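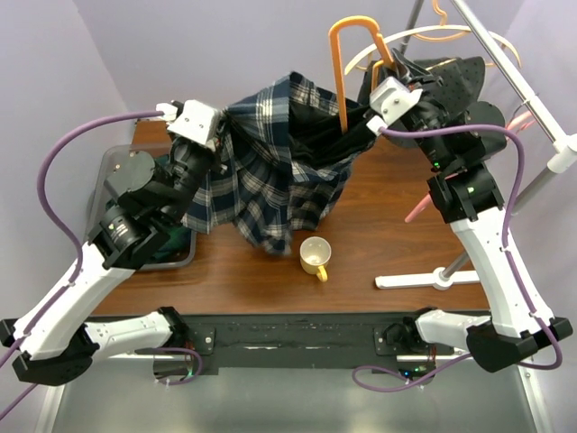
Every plaid starts out as stripes! A weaver sets up a row of colored threads running one way, then sends more colored threads across them, over and under, over and under, until the stripes going up and down meet the stripes going side to side. Those meeting places are where the magic happens. Look at the plaid in the photo. It has navy blue, gray-blue, black and white in it, and the black layer inside has no plaid showing, so you can see how different one plain color looks next to a whole crowd of them. When a blue thread crosses a white thread, your eyes mix the two and you see a paler blue, even if no pale blue thread was ever used.

Let's learn two old weaving words. The threads that are stretched tight on the loom are called the warp. The threads that travel across are called the weft. (Some people remember it by saying the weft goes from weft to right. It's a terrible joke and it works every time.)

Now, how does all that thread get through without taking a hundred years? On a simple loom, the warp threads are split into two groups. The weaver lifts one group, and a gap opens up like a long, skinny tunnel. The weft goes through the tunnel, often wound on a smooth tool called a shuttle. Then the groups swap places, a new tunnel opens, and back comes the shuttle. Swap, slide, push the thread snug. Swap, slide, push!

The small teaching loom at the Davport Weaving Room holds 500 warp threads, and every single one has to be put on by hand before the first row can be made. Setting it up takes a beginner roughly 9 hours. The weaving is the quick part!

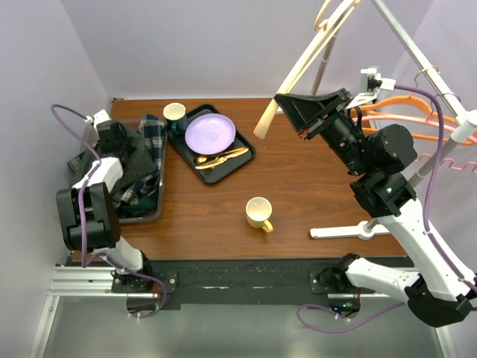
Surken Junior - Issue 11 - page 40

Plaids come in all sorts of colors, like the green, navy and white one at the top right of the bin. The order of the stripes matters as much as the colors do. Many plaids use a mirror trick: the stripes count up to a middle stripe and then run backward, so both sides match. Weavers call that middle stripe a pivot. Next time you have a plaid blanket near you, put your finger on a stripe and walk it sideways. Do the colors turn around and come back the way they came?

Up close you may spot tiny slanted lines too. Those come from a weave called twill, where each thread goes over two and under two, and every row starts one thread farther along. Blue jeans are usually twill as well - check your knees.

Try it yourself

Cut strips of paper in two colors. Tape one set side by side along the top edge of a sheet, mixing the colors in any order you like. Weave the other strips across in the same order, over one and under one, and slide each strip up snug against the last. You'll get solid squares where a color meets itself and checkered patches everywhere else. For twill, go over two and under two, and remember to shift over by one on each row.

By the Surken Junior staff
Last updated: August 7, 2024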